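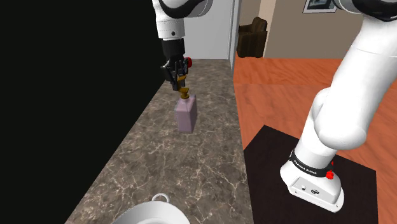

Franka arm over the marble counter, lavender pump bottle in its fingers.

Welcome to the Prudasside gallery page! I look after one simulated kitchen cell here, and Sheena Semple asked me to put up a few notes on how it's set up before August, when Milagros Villalba takes over the settings (lucky her). It's all rendered, so there's no grease and no loose cables -- but there's still plenty to look after.

The base sits on its own square mat on the wood floor, right beside the counter. I leave that alone now. I once shifted the base 2 cm to get more reach, and then spent a whole evening fixing grasp poses I'd saved back in the Venano build!

Fingers are where I fuss the most. I check the contact settings before anything else, then the closing force, then the wrist view.

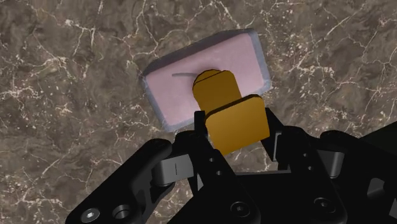
Small parts need a gentler close than bottles do, so I keep two gripper profiles and name them properly these days. The old one was called "test47" and I still feel bad about it. If a grasp starts to jitter, drop the force first and leave the friction alone -- then save a copy and run it 12 more times.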